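Friday, gripper build, kitchen table

Carried on with the hand-held pair. Walter Ríos had the second unit apart last night because the trigger return felt slow, and he refitted the spring one coil shorter. It comes back faster now but is stiffer on the thumb. I would rather have it in between, so we ordered two more lengths from Mosari.

Trigger encoder first. Zero had drifted again after the handle screws were retightened. Rewrote the zeroing so it reads at both ends of travel. Range is now roughly 3,000 counts from open to shut, out of a possible 4,000. Štěpánka Sýkora wants the lever ratio changed to use more of it. I don't think it matters yet. 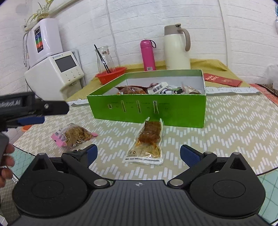

Finger pads are the open question. The blue textured ones from the Zemell sheet went on with contact adhesive, and the edges need trimming after they set. For snack packets we want to come in with the jaws wide, a pad on either side, and pinch the body of the packet. The long packet in front of the green box, with the flat yellowish printed part and the sealed strip toward us, is the sort I want as the standard test, and the bag with the pink ends can be the hard one. Softer pads might do better on both. Mathias has an offcut to try.

Log files: set to roll over at 1,000 lines so a crash loses less. The clock offset between the two units still has to be written into the header by hand. Walter says he can script that.

Order of work for the box task, as agreed:
Start with jaws open over the box.
Lower straight down, no wrist turn.
Close slowly, hold, lift.
Put down on the cloth, open, back off.

Do 8 of each before changing anything on the hardware, otherwise we can't compare.
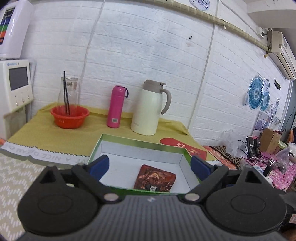 Jaws open toward the box, small brown packet flat on the bottom.

A packet lying flat is the awkward case, as the pads have to get down to the floor of the box before they close. Might chamfer the fingertips. Štěpánka has the files and will print a pair at Pustthorpe in January if the machine there is free.

Still to do: washers for the pivots, label the cables, shorter spring.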